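Kekwood bench notebook, September, Saturday

Came in at 9 with the heating still off, and the Sidon trial kit has another week on loan before Venden wants either a purchase order or the crates back. So this is me trying to get my thoughts down while I still remember which cable goes where.

Quick recap for anybody who skipped the last few pages. The Sidon kit is the two-arm add-on package: finger sets, mounting flanges, cable brackets, the pad, a bag of colored cubes and a license for their sequencing software. You bring your own arms. Venden sells it as a "get going in an afternoon" thing. It took me a day and a half, but part of that was my own fault (I had the left arm's base config loaded on the right arm, don't ask) and part of it was their PDF, where step 11 tells you to do something that step 14 says you should have done first.

Hardware first. I like the fingers a lot! They're bright, they come off with a hex key, and the grip on the cubes is nice and square as long as the approach is straight down. The white flanges went on without a fight. I was worried about play in them, so I grabbed each one and wiggled it hard after the morning run and felt nothing move. The bracket for the connector is chunky and a bit ugly but it holds the plug where I want it, and I've stopped worrying about snagging on that side.

The cable on the middle arm is another story. Venden's drawing shows it tied down along the wrist. If I tie it where they say, it pulls tight when the wrist turns all the way round, and I got two faults that way before lunch. So I cut the tie and let it hang. Works fine, looks sloppy, and I keep eyeing how far it swings out to the side. Going to try one of Adebisi's spiral wraps on Monday if there are any left in the drawer.

Then the sequence. I'm running the stock "shared pad" demo with the timing slowed down, both arms working the same strip of table, one waiting its turn while the other is over the pad. The software handles the waiting with what they call zones. You draw a box, you say who owns it, and the other arm is supposed to stay out until it's released. Drawing the boxes is easy and kind of fun, I'll give them that.

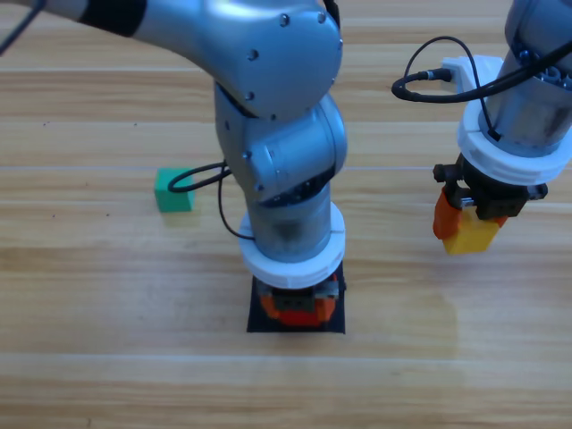 Shared pad demo: middle arm over the pad, right arm holding the yellow cube, green one still on the table.

I ran 114 cycles between coffee and about when my sandwich ran out. 11 of them stopped on a zone conflict, every one with the same error code, 621. The manual says 621 means "ownership not released," and that's the whole entry. My guess is that the release only goes out once the arm has fully settled, and with the slowed timing that takes longer than the default wait. I bumped the wait up and ran another 52 with no 621 at all. That isn't enough cycles for me to call it fixed, but I'm a lot less grumpy than I was at noon.

Stuff I still want to check before I say yes or no:

- whether the zone settings survive a power cycle (lost them once, might have been me not saving)
- what replacement fingers cost, as the quote only lists the full kit
- running it at normal speed with the longer wait
- whether the license is per arm or per pair, the wording goes both ways

Emailed Chukwuemeka Akinola at Venden with the 621 log and the license question. He's been quick with answers so far, and he did admit the PDF is due for a rewrite.

Where I'm leaning: buy the fingers and flanges for sure, and hold off on the software until the full speed run is done. If we can get it without the cubes I'd take that too, we have a drawer full of cubes.

Powered down at 4:30, left the pad where it was. Please don't move it, I taught the positions off it!

Comments (3)

tomasz_b: We had 621 on the older version. Longer wait fixed it for us too, but check it again after you update, ours went back to default.

Ines: The spiral wraps are in my drawer, second one down. Take two.

r.k.: Per pair, going by the quote I got in spring. Get it in writing though.

Last updated: Saturday, 4:52 pm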